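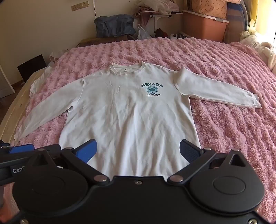 Figure 8. Sweatshirt laid flat on the bed, gripper at the bottom hem.

Section 8: Folding Soft Tops on a Bed

Before we get to the steps, a word about what you can fairly expect. People who buy the Kiddale hand-held gripper nearly always ask us the same thing in their first week, and the question is whether a machine can do the laundry yet. Our answer is: some of it, on a good day, with you standing nearby. A folding arm running the Pravura software will handle a towel quite nicely. A long-sleeve sweatshirt is a good deal harder, as it has two sleeves that go their own way, a thick collar, and a body that wrinkles every time you look at it. A bed makes it harder still, and yet a bed is where most of us fold our clothes, so that is where we'd like you to practice.

In this section you do the folding yourself, with the gripper in your hand, and the recording you make becomes a lesson for the arm. Take your time with it. A slow, plain fold teaches far more than a quick and clever one.

What you will need

The charged gripper, with both fingers fitted
One long-sleeve top with no zipper or buttons
A bed you can reach comfortably from the foot end
The Nornus app, open to the Folding page

Laying out the garment

1. Spread the top on the bed with the chest print facing up and the collar pointing away from you. The print helps you tell front from back later on, when you are looking through your recordings and they have all begun to look alike.

2. Pull the sleeves out to the sides. They don't have to match. One can slant down toward the edge of the bed while the other goes straight out across the blanket, as in Figure 8, and it is good to vary this from one fold to the next. Clothes don't come out of the dryer in a neat T shape, and the arm has to learn that too.

3. Leave the small wrinkles alone! We know it's tempting to smooth everything down with your palm first, but please don't. Creases across the chest and waist are part of the job.

Note: A fluffy blanket is allowed, and we would even encourage one after your first few folds. Deep pile gives way under the fingers, so the arm can't count on a firm surface the way it can on a table. If you are just starting out, a plain sheet is easier on your patience.

Making the fold

4. Stand at the foot of the bed and press Start in the app. Wait for the tone.

5. Bring the gripper in low over the bottom hem with the fingers open. Pause there for a count of 2 before you go any farther.

6. Move to the cuff of the left sleeve, close the fingers gently on the fabric, and carry the sleeve across the chest. Open the fingers fully before you lift away.

7. Do the same with the right sleeve.

8. Go back to the hem. Take hold of it near the middle, lift it just clear of the bed, and bring it up to meet the collar. If the sides droop, set the hem down and straighten one corner at a time.

9. Hold the gripper still above the finished fold, then press Stop.

Caution: Close the fingers on the garment only. On a shaggy blanket it is very easy to pick up a tuft of pile along with the hem, and the whole blanket will then come along for the ride. If this happens, open the fingers, back off, and try again without stopping the recording. The Sutherland training set includes plenty of these second tries, and they are useful.

Caution: Keep your free hand, long hair, and loose cuffs away from the linkage arms while the fingers are moving.

White on white

Watch out for white clothes lying under or beside the one you are folding. You can tell which sleeve belongs to which shirt by following the seams down from the shoulder. The software often can't, and this remains one of the most common reasons a folding arm stops and asks for help. For your first 8 recordings, move other white laundry well off to the side. After that, leave a piece or two close by if you like.

The rest of the room can stay as it is. Boxes, bags, and yesterday's pile are fine, provided you have a clear place to stand and nothing hangs over the garment.

If the app reports error 115

The gripper has lost track of its position, most often from being swung too quickly between steps. Press Stop, hold the gripper level over the bed until the tone sounds, and begin again at step 4. If error 177 follows, let the gripper rest on its charger and see Section 11.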